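Automation on the Bench
Handout for session 4: Is a two-armed kit worth the money?

Right, last time we got as far as what one arm can and can't do, and I promised we'd look at a proper kit with two. The one I've picked is the Ondance pair from Zelness, mostly because I've had my hands on it since May and have opinions!

What you get: two small tabletop arms, a gripper for each, a small camera that sits at the wrist, the clamps, the cables, and the Prisilari software for recording and replaying jobs. You bring your own table and a decent laptop. The basic pair is listed at 1,732 and the spare finger set is extra, which I think is a bit cheeky (fingers are the bit you'll wear out first).

Now, writing. I like it as a test job because it looks easy and really isn't. A pen has to touch the board lightly and keep touching it, and if the board slides away by even a hair, your line goes with it. With one arm you end up taping everything down. With two, you let one arm be the paperweight. Have a think about which of the two has the harder job before you read on.

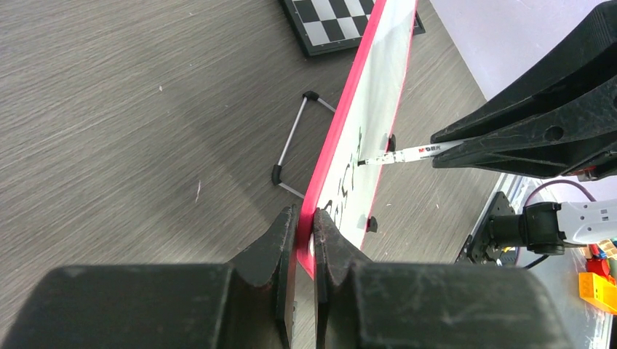
Fig. 1. Wrist camera view: one gripper clamps the red frame near a lower corner, the other brings the marker tip up to the board.

I'd say the holding arm, and half of you will disagree, which is fine. It has to grip a thin frame firmly enough to steady it, but if it squeezes and twists at the same time it tips the board, and then the pen arm is writing on a surface that isn't where it thinks it is. Look at how steep the board is from the wrist camera, too. The handwriting gets so squashed that you can't read it from there, so please don't plan on checking your letters with that view alone. Put a second camera off to the side if you can.

Things I like: the arms go on and off the table quickly, and Prisilari lets you slow a replay right down, so you can watch the pen come in. Things I don't: the manual is 12 pages and spends most of them on unpacking. Also the fan. You'll hear it.

The other quote I asked for was from Mwakalinga, who rent rather than sell. They want 800 a term for a similar pair, set up for you, with repairs included. For a short course that's tempting. For anything longer, do the sums yourselves, and remember to put in the spare fingers.

For next session: pick a two-handed job from your own kitchen or desk (opening a jar, sharpening a pencil, whatever you like), and write half a page on what each hand is doing and when. Bring it on paper, please, we'll be swapping them round.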